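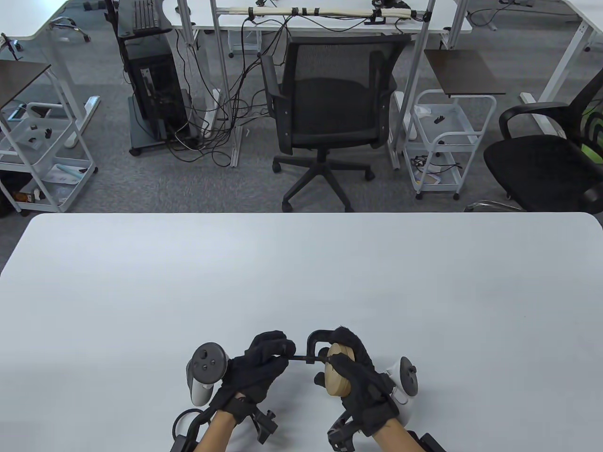

The Pallell procedure for a round test piece takes up 3 pages, and Jaime Correia had read all of them twice before September. It said that a clamp is closed until it holds and then no further. The writer of the procedure had not found it necessary to say how one knows when it holds.

The work came in from Azevedo in flat cartons. Each carton held discs of pale wood, cut from boards that had been stored in different conditions, and the question was whether storage made a difference to how the faces marked under load. A clamp went on at the rim. It was closed, left for 20 minutes, opened, and the mark was measured with a depth gauge. The result went on a sheet. The whole order was 700 discs.

Correia worked at the white table because it was the only surface in the room with no cables on it. The other desk had been used for computers for so long that its rear edge was more cable than desk. He had asked once whether the power strips could come up off the carpet. The request had been logged.

Skeltemier had done the job before him and had left a notebook. Most of it was figures. On the inside of the cover Skeltemier had written a short set of remarks, in pencil, under the heading Clamps.

The screw turns easily until the pad meets the wood. After that it turns less easily. Record the point where it changes.

Do not look at the screw. Look at the rim.

The left hand will want to keep going.

Correia considered the third remark imprecise. A hand does not want anything. He copied the first two onto a card and kept the card in his shirt pocket.

By the end of the second week he had a method. He stood the disc on its edge, held it by the rim with his right hand, set the clamp over the top and turned with his left. When the pad met the face there was a small shift in the disc, less than the thickness of a pencil line, as it squared itself to the jaw. From there he gave the handle a quarter turn. He then laid the disc down flat with the clamp still on it and started the timer.

The marks came out even. He plotted them in the evening, after the heating went off, and the points lay in a band so narrow that he checked whether he had been entering the same number. He had not.

Gronden called at four in the afternoon to ask about progress. Gronden was the client's side of the matter and spoke in short sentences with long gaps between them.

"The spread is small," Gronden said.

"Yes."

"Smaller than last time."

"I have the notebook from last time," Correia said. "The method is the same."

"Then the wood is better."

"It is the same wood. The cartons have the same lot numbers."

There was a gap. Correia could hear a door being closed at the other end, and then opened.

"We would like to see a spread," Gronden said. "The boards were stored differently. There was a cost to storing them differently."

Correia said he would look at it.

He took 6 discs from the next carton and ran them with his eyes shut. This was not in the procedure. He held each one by the rim and turned until the disc shifted, and then gave the quarter turn, and the marks were as even as before. He ran the same 6 again on the other face, watching the screw this time, and the marks were worse. Two of them were deep enough to catch a fingernail. He wrote both sets down, the second under the first, and labeled them so that they could not be confused.

The difference was not in the storage. It was between one way of closing a clamp and another, and he could have any spread the client liked by choosing where to look.

He took the notebook off the shelf and went back through Skeltemier's figures. They began wide. About a third of the way through they narrowed, over a run of four or five pages, and stayed narrow for one carton. Then they widened again, by a regular amount, and stayed wide until the last page. No remark was written beside the change. A phone extension was, and Correia recognized it as Gronden's.

He put the notebook back - spine out, as he had found it - and took the next disc from the carton. He stood it on its edge and brought the clamp down over it. He turned the handle until the disc moved under his fingers, gave it a quarter turn, and took his left hand away.

Then he set the timer and wrote the number of the disc on the sheet.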